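Prondwood: a two-finger gripper that can pick up a bag of chips
Student project report, Oct 23, 2023

So, the short version is that I spent most of a year trying to get a homemade arm to pick up a bag of chips and put it down again without crushing it. The long version is this report, which my course requires and which I've tried to keep readable.

The build is called Prondwood. It started in February on the kitchen counter and moved to the shared workshop at Lolari once the counter was needed for food again. The arm has four joints, hobby servos all the way up, and a gripper with two soft fingers cast in silicone. My first idea was a drink can picker, because cans are easy. My advisor told me (fairly!) that cans had been done to death and I should choose something that changes shape when you touch it. Chip bags it was.

What I needed before anything else was to understand how people handle these things in a store, with a shelf in the way and a cart waiting. I'd always assumed you just grab a bag. When I started paying attention it was much messier than that. A big bag gets two hands, and the hands go to the sides, where the bag has somewhere to bulge.
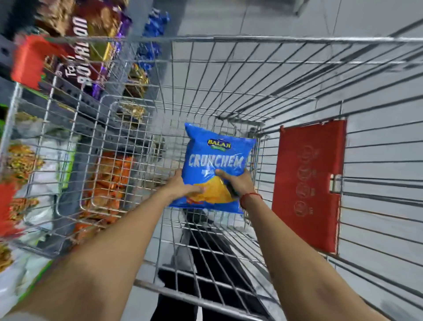
That two-sided hold ended up deciding the shape of the fingers. Version one had narrow tips, like tweezers, and they dug into the bag and the whole thing folded over. Version two has wide pads, a bit like a flattened spoon, and they press on the sides over a much bigger area. I cast the first pair in a mold I printed on the Pusta, our workshop's slow and very loud printer, and they came out full of bubbles. The second pair sat under vacuum before curing and those are the ones still on the arm.

The servos were the next headache. I bought cheap ones from Bednarek and they were fine on the bench, but with the arm stretched out the shoulder would buzz and sag. I moved the battery to the back of the base as a counterweight and added a spring at the shoulder, which I pulled out of a dead desk lamp. It looks terrible and I love it. The sag mostly went away after that, and the buzzing dropped to something you can talk over.

Then there was the putting down part. I had written the release as one line of code - open fingers, done - and the bags tipped over every single time. People don't let go like that in a cart. They keep a hand on one bag while they sort out the next one, and things get shuffled and laid partly on top of each other. 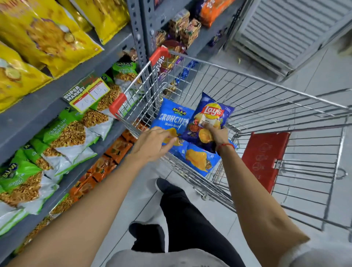

My arm has only the one gripper, so it can't steady anything while it works. What it can do is lower the bag until the wrist feels some push back, wait a moment, and open slowly. I read the push back from the servo current, which is noisy, so I average it over a short window. Getting that window right ate two whole weekends. If it's too short the arm thinks it has landed while it's still in mid-air, and if it's too long it squashes the bag into the floor of the basket.

For the training part I wrote a small grasp picker that looks at a color picture of a shelf and suggests where the fingers should go. I labeled 1,259 pictures by hand, marking the spot where I'd put each finger. I had planned on some 3,000 and ran out of patience (and semester). Crowded shelves were by far the hardest to label. When packets of the same color lean on each other you can barely tell where one stops and the next begins, and the picker has exactly the same trouble.
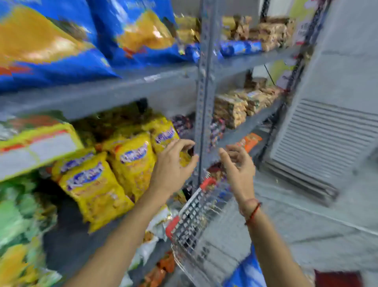

Reaching for a yellow packet on the middle shelf, right beside the upright.

The upright posts caused problems of their own. The picker only cares about the packet, so it would happily suggest a grasp with one finger going straight through a post. I ended up adding a no-go strip by hand for each test shelf. It's a hack, and a depth camera would be the proper fix, but the budget was gone by then.

I put the draft of this report on the workshop's page and asked for comments. The longest one was about mixed shelves, where boxes sit in among the bags.
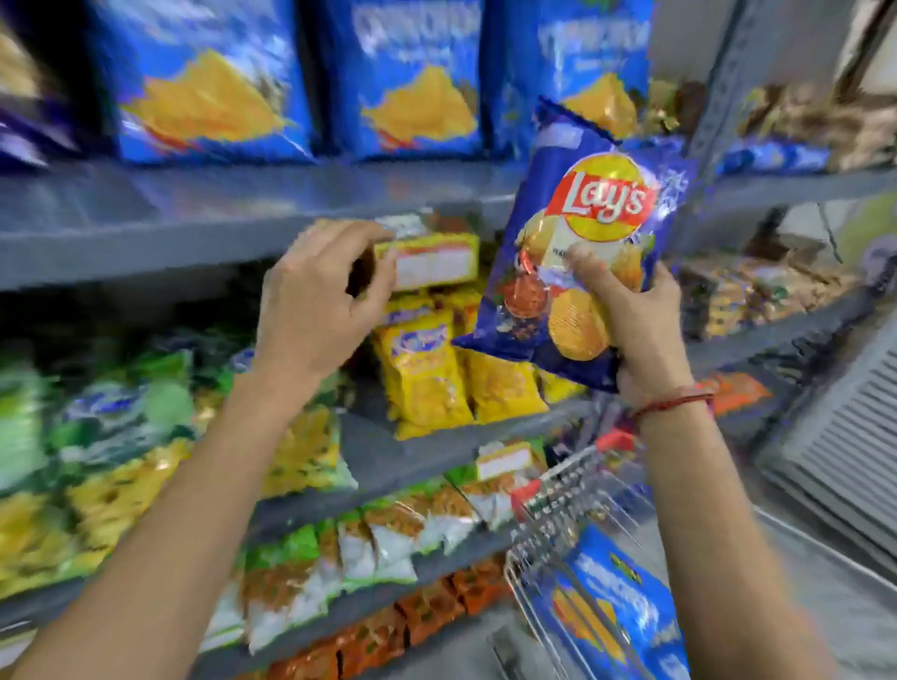
Bednarek customer here, same servos, same buzzing. I think you're going to get stuck if you use one grip force for everything. A box wants a firm pinch and doesn't care where you hold it, but a bag needs a light squeeze and a wide pad. Could you close the fingers slowly and watch how fast the current climbs? A box should spike right away and a bag should creep up. Then you'd know what you're holding before you lift, and you wouldn't need another camera.

I tried this the same evening and it's a really good idea! On the bench, with an empty tea box and a half-size bag, the two curves look so different that I could tell them apart by eye on the plot. I haven't put it into the main program yet. The closing speed has to come way down for it to work, and the arm is already slow enough that people wander off during demos.

Things still on my list: a better cable path through the elbow (the current one snags), new pads for the left finger where the silicone is starting to tear, and a proper box for the electronics in place of the lunch container. The code and the mold files are on the workshop drive in the Prondwood folder. If you cast the fingers yourself, grease the mold first.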